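Status: in use. Last edited 21 Sep 2020.

# Tabletop handling rules, Ultard bench

This file holds the working rules for recording pick-and-place episodes on the Ultard bench. It goes with the `watetti-table` data set and should be read before anyone records, labels or deletes anything. The rules replace the loose notes that were kept in the Perrin folder. If the two disagree, follow this file.

## What the set contains

- 755 episodes, of which 182 are held out for testing
- Two views per episode: one fixed view of the table and one view from the wrist
- Joint positions and gripper opening, logged with each episode
- One text instruction per episode

Objects are small household things: fruit, cups, pump bottles, baskets and so on. Nothing sharp, nothing made of glass, no open liquids.

## Table setup

1. Clear and wipe the tabletop before the first episode of a session. Crumbs and bits of tape show up in both views.
2. Put out only the objects on the session sheet. Objects that aren't part of the instruction are allowed and wanted, but they have to be on the sheet too.
3. Don't line objects up in rows. Leave enough space for the open gripper to come down next to each one.
4. Baskets go toward the back. Tall items can stand in front of a basket as long as the arm can reach over them.
5. Check that cables have slack through the whole reach of the arm. Move the arm by hand to its far left and far right positions and watch the cable at the wrist.
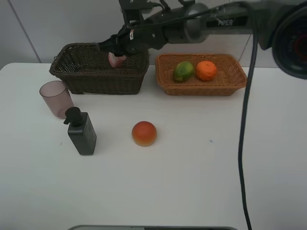
*Fixed view. Pink object held at the rim of the dark brown basket, cup and pump bottle in front.*

Items near the target stay where they are for the full episode. If the arm knocks one over, stop, mark the episode `disturbed`, and reset. Do not reach in and stand the item back up while recording is on.

## Moving the arm

- Keep hands out of the reach area whenever the motors are on. This includes "just fixing" a basket.
- One person runs the arm. A second person may be at the bench but doesn't touch the controls.
- The stop button stays on the operator's side, within reach, and not behind the monitor.
- When placing into a basket, come in from above the rim. Dragging an object over the weave pulls the basket along and spoils the start position of the next episode.
- Open the gripper fully before backing away. Half-open releases account for most of the `dropped_late` labels in the February batch.
- Soft or light objects need the low grip setting. Fruit gets the low setting too, whatever it's made of.

Episodes stop at 300 steps. If the task isn't finished by then, save it as `timeout`. Don't raise the limit for a single session, which was done twice with the early Perrin recordings and made them hard to mix with the rest.

## Wrist view

Look at the wrist view before the first episode and again after any bump. Both fingers should be visible at the bottom corners when the gripper is open. If only one shows, the mount has turned and needs to be set straight before you go on.

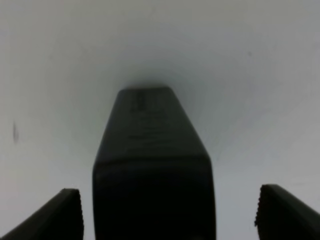 Set exposure with the arm over a bare part of the tabletop, then lock it. Auto exposure will brighten a dark object and wash out the white around it, and the change in the middle of an episode can't be fixed later. Soft shadows are fine. Hard shadows from a desk lamp are not, so leave the lamp off.

Blur close to the fingers is expected in some positions. Blur across the entire view is a fault. Wipe the lens with a dry cloth and record a short test before continuing. If a mark stays in the same spot while the arm moves, it is on the lens. If it moves with the table, it is on the table.

## Writing instructions

Use plain words and name the object and the goal. Colors are allowed when they help tell two things apart.

Good:

- `put the orange in the light basket`
- `take the green fruit out of the basket`

Not good:

- `do the usual one`
- `orange`
- `tidy up`

Write the instruction before recording. Changing it afterward to match what the arm did is not allowed. If the wrong object was picked, label the episode `wrong_object` and keep it.

## Labels

| Label | Use when |
|---|---|
| `ok` | goal reached, nothing else moved |
| `disturbed` | another item was moved or tipped |
| `dropped_late` | object stuck to a finger or fell during release |
| `wrong_object` | a different item was picked |
| `timeout` | step limit reached |
| `fault` | camera, cable or motor problem |

One label per episode. If two fit, take the one lower in the table.

## Keeping and deleting

Failed episodes are kept. Only `fault` episodes may be deleted, and the number goes in the session log with a short reason. Gaps in numbering are left as they are. The highest number in the current release is 1958, which is higher than the episode count for that reason and also because the Ekberg trials used the same counter.

If a face or a name badge gets into the fixed view, remove the episode from the set the same day.

## Known problems

- Fruit is over-represented compared with bottles and cups.
- The background is plain in every session. Models trained on this set alone do poorly on patterned tables.
- Basket positions vary less than object positions.
- Gripper opening was logged in a different unit in the Ekberg trials. Convert with `scripts/fix_units.py` before merging.

## Changes

Send changes to this file as a pull request against `docs/`. Rule changes take effect at the start of the next session, and the session log has to say which version of the file was in use.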